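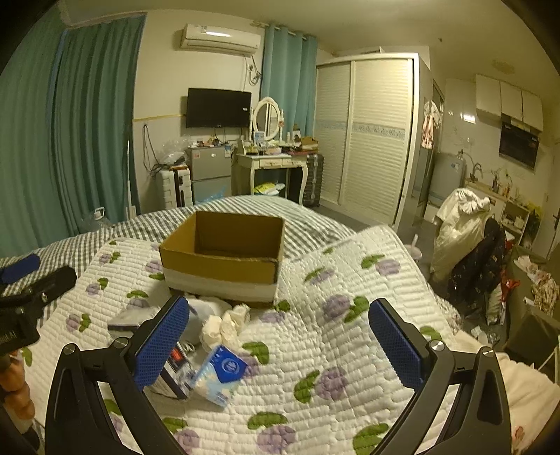

An open cardboard box on a purple-flowered bedspread.

Rakonden's box swap is back, and it's bigger

If you have a shelf of good things you never use, get the packing tape out. The Rakonden box swap opens again on Mon 15 May, and this time 293 households have signed up, spread over 23 streets from the canal to the top of Cenumier Hill. Last year the whole thing fit into one room at the Ho Street library!

The swap works the same way as before. You fill a box with things in good shape that you'd be glad to get yourself, write a short list of what's inside, and drop it at the library. A few days later you pick up a box from a household you've (probably) never met. There is no money involved and no value to match. Some people pack kitchen gear, some pack jigsaws and paperbacks, and one family on Trument Avenue sent off an entire beginner's watercolor set last year, brushes and all.

Mei-kuen Mak started the swap after clearing out her parents' apartment in February of last year. She had planned to make one trip to the thrift store and ended up ringing doorbells instead.

"I had a pasta maker and the woman across the hall had wanted one for ages," she said. "I went home with a desk lamp and a bag of lemons. I couldn't stop talking about it for a week."

She is still talking about it, and it's catching. The library has cleared its whole back hall for the new round, with room for 400 boxes, and the reading room will stay open late on pickup night so people can unpack on the spot and trade again if they feel like it. Sudheer Rao, who runs the front desk, is especially happy about that part. Last year people were trading on the front steps in the rain and having a wonderful time, but a couple of the books did not enjoy it as much.

There are a few changes to know about. Boxes should be light enough for one person to carry up a flight of stairs. Small electrical items are welcome for the first time, as long as they work and the cord is in the box with them.

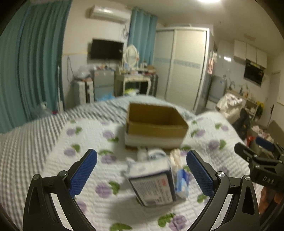 Clothes are still out, mostly on account of sizes, but blankets, curtains and table linens are fine if they've been washed. Food has to be sealed and well within its date. Homemade jam caused a long and very friendly argument at the planning meeting, and jam won, so label it with what's in it and when you made it.

Children get their own corner this year. Renji Furukawa, a third grade teacher at the Hill School, has his class decorating shoeboxes for a mini swap of marbles, stickers, comics and small toys, and they have already finished 100 of them. A few were on show in the library window last week. There's a very fine octopus, and a volcano with real cotton smoke.

For anyone who can't get to the library, Miłosz Pawlak will be doing a pickup round with his cargo bike on the two evenings before the swap opens. He did it last year as well and says the hill is much easier with an empty trailer, so if you live near the top, please ask for the second evening, when he'll be starting from that end.

Sign-up is closed for full boxes, but the children's swap takes walk-ins, and there's a waiting list for the grown-up one at the front desk. Places do open up when people go on vacation, so it's well worth putting your name down. Drop-off is at the side door on Ho Street, next to the bike racks.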